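4.2 Basket pick and place

Tidying is the chore people ask us about most, so we kept this one small. One wicker basket, white table, one light object. The arm has to put the object in the basket or take it out again, depending on the prompt. Policy is the Gramasen baseline with the wrist view added, trained on 155 demos (Joshi and Marciniak did most of the teleop in October). 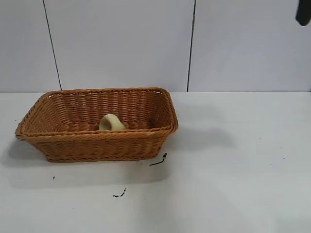 We ran 100 trials per direction. Placing in: 80 successes. Taking out was a lot worse and most of the misses were at the rim. The fingers come down too close to the wall, touch the braid, and the basket slides. After that the policy is working from a layout it has not seen and does not recover well. In 13 trials it closed on the rim itself and lifted the whole basket. Counted as failures, although Zalewska argued for a seperate category.

Speed also a problem. A person does this without looking. Our arm takes nearly 80 seconds when it hesitates over the weave, and no one would wait for that at home or on a packing line. The Cerement planner is quicker but needs a basket model up front, wich defeats the point for us. 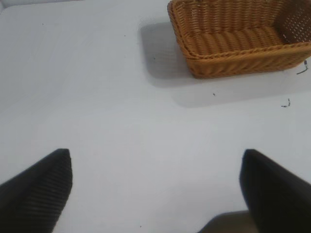
Figure 6. Wrist view with the gripper open, basket at upper right.

Shadows we have not ruled out. Depth on woven walls is noisy, see 4.3 for the Chettiar comparison with a solid bin.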